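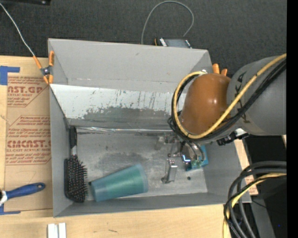

*Photo: Simanjuntak workshop pages*

## Looking after a picking bin and arm

Empty the bin before you start. Brushes, cups and anything else used for picking go in a box on the floor.

**Bin.** Wipe the floor with a damp cloth, then a dry one. Dust builds up faster than you'd expect, and gray smudges on the panels come off with dish soap. Scratches don't. Leave them until the paint flakes, then sand with 200 grit and touch up.

**Clamps.** Spring clamps are fine for holding a light wire at a corner. Check the jaws each month and swap any that slide.

**Cables.** Move the arm by hand through its full reach with the power off. A cable that pulls tight at any point needs a bigger loop. Keep the spare length off the table edge, where it gets leaned on. We use Cikik hook-and-loop ties. Zip ties cut into the jacket after a few months.

**Fingertips.** Wash in warm water, no solvent. Ours went 2886 picks before the first pair wore smooth, and the second pair lasted over 3321.

**Loose parts.** Look for screws, clips and brackets on the bin floor. Find where each screw came from before powering up. Boards go in an antistatic bag.

Put the bin back on its pencil marks and run the Etis check at slow speed. If it stops with code 523, reseat the wrist connector and run it again.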